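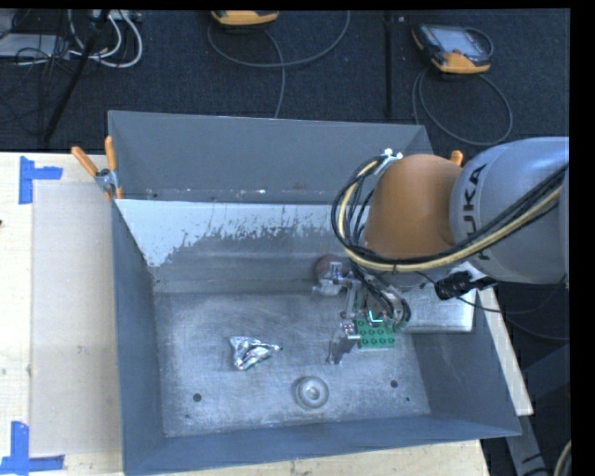
The gray bin on the table, with the flaky patch on the far slope

Coating coming off inside a metal bin, strip it or leave it?

I have a big open metal bin with sloping sides that lives on a wooden table, and it gets used every day for sorting odds and ends like toy blocks. The floor is scratched down to bare metal, which I can live with. It's the whitish, pale blue stuff on the far slope that bugs me. The lower border has gone ragged, with little dark specks in it, and I keep finding crumbs in the corners (and on my sleeves!). I wiped it with Dristel in August and I think that made it worse. Can I patch just that side, or does the whole inside have to come off?

Answer 1
Oh, I feel for you, I had a Castley bin do exactly this. Patching is fine if the edge is sound. Run a plastic scraper along the border and take off whatever lifts easily, then sand with 200 grit until you can't feel a step with your fingertip. Wipe it down, let it dry properly, and put on 2 thin coats of metal primer before the paint. Leave it around 6 hours between coats, longer if your room is chilly. One caution, bless you: if you don't know how old that coating is, test it for lead before you sand anything, especially with toys going in there.

Answer 2
just put a rubber mat in it

Answer 3
A mat won't cover the slope, though, and that's where it's flaking. I'd agree with the first answer, except I'd skip the paint on the floor altogether. Mine scuffed again in two weeks. Skillow paste wax held up nicer for me, and you can redo it whenever you like.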